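Chapter 6
Choosing a Ready-Made Kit: Soft Goods, Small Plates and the Asow Arm

If you have worked your way through the first five chapters in order (and I do hope you have, although I know perfectly well that people skip), you will by now have a fair idea of what an arm is, what its joints are for, and why so much of the cleverness in a working cell ends up living in the last few centimetres, where the fingers are. You may even have put a small gripper together on the bench from the parts list in Chapter 4. In this chapter we turn to something that most of you will meet far sooner in your working lives than a bench full of loose parts, and that is the complete kit, bought from a supplier, delivered in a couple of crates, and expected to be doing something useful by the end of the week.

There are a great many of these kits on offer, and the brochures all begin to look alike after an hour or so of reading. I have therefore chosen one of them, the Asow tabletop kit sold by Vaher, and we shall stay with it from start to finish. It is neither the cheapest nor the grandest of its kind. I chose it partly for its manual, which is written in plain sentences by somebody who had clearly tried the steps first, and partly for the sort of job it is sold to do, namely the handling of soft food in small portions. Soft food is a wonderful teacher! A steel block will forgive you almost anything, whereas a slice of cake keeps a record of every mistake you make with it.

The two people you will meet in the worked sections are Sixten Forsberg, who looks after training at Vaher, and Tanner Girard, who bought the kit for a bakery counter in Gadley and kept a diary of his first month with it. Tanner's diary is quoted at some length, spelling mistakes tidied and grumbles left in. He began in November, with the Christmas orders already coming in, and I think you will find that his temper improves as the pages go by.

What the chapter covers

We start with the offer itself: what is in the crates, what is charged as an extra, and what the supplier means by words such as "support" and "installed". Tanner's quotation ran to 65 separate lines, and we shall read through it together, slowly, with a pencil. I would ask you not to skip this part. A good many disappointing projects were already disappointing on the day the order was signed, and the fault was sitting there in the small print for anybody to find.

From there we go on to the gripper. The Asow kit comes with 2 sets of fingers, and the choice between them depends on the shape of the food, how firmly it holds together, and how much of a mark the customer will put up with. You will learn to set the closing force by trial, beginning far too gently and working upwards, and to write down each setting as you go (yes, every one, even the silly ones).

The third part is about testing. Tanner ran 170 lifts before he let the arm anywhere near the counter, and 156 of them ended with the portion whole and where it ought to be. Whether that is a good result is a more interesting question than it looks, and we shall spend several pages on it. Sixten thought it was very decent for a first week. Tanner, who had to think about the fourteen that went wrong, was less cheerful. Both of them had a point, and you will be asked to take a side and defend it.

Lastly, we compare the kit with its nearest rival, the Mevton, which costs rather more and arrives with its own table. There is a comparison sheet at the back of the chapter for you to fill in as you read, and I have left the final column blank so that you can add whatever matters most in your own workplace.

Before you begin

You do not need an Asow kit to follow along. Any small arm with a two-fingered gripper will do nicely, and if you have no arm at all, a pair of kitchen tongs and a soft sponge cake will teach you a surprising amount about grip. Do keep a notebook beside you, and use a plate with a bit of a rim to it. Read Section 6.1 right through once before touching anything, then go back to the beginning and take it a step at a time.

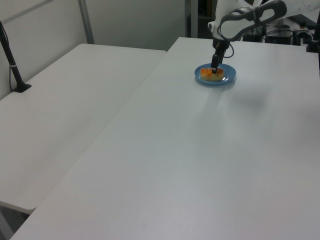 Figure 6.1 The gripper fingers at the top of a soft portion on a small blue plate.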